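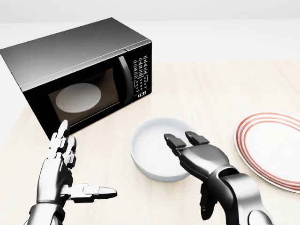
Two hands, one bowl: right hand stops above the inside
Home and Shared Workshop Builds > Simulation

sanne_va
Hello all. In our shared workshop we build a two-handed kitchen robot, and before the real arms I test everything in simulation. The task is to take the white bowl and put it in the microwave. The right hand goes over the bowl and then the fingers do not close. I tried 12 starts, 10 ended like this. Finger code is from the Rutden library, step 3615 in my log. What do I miss?

boltcutter18
Your fingertips are over the inside of the bowl. Nothing to pinch there. Move the target out to the rim, thumb outside.

tyazzie
I don't agree with bolt. The left hand is the problem. Its thumb points at the bowl with very little gap, so I bet your collision margin blocks the whole plan. Park the left hand farther back and run again.

boltcutter18
A margin would stop the arm too, not only the fingers.

tyazzie
Not in Rutden. Arm and fingers are checked separately. -- Trinity

sanne_va
Thank you both. Margin was 18 mm, I did not know it counts for the fingers alone. With the left hand moved back they close, but the bowl slips, so the rim advice I need also. I will try this tonight.

boltcutter18
Fine, half a point each. Who opens the microwave door?

sanne_va
Left hand -- that is for April.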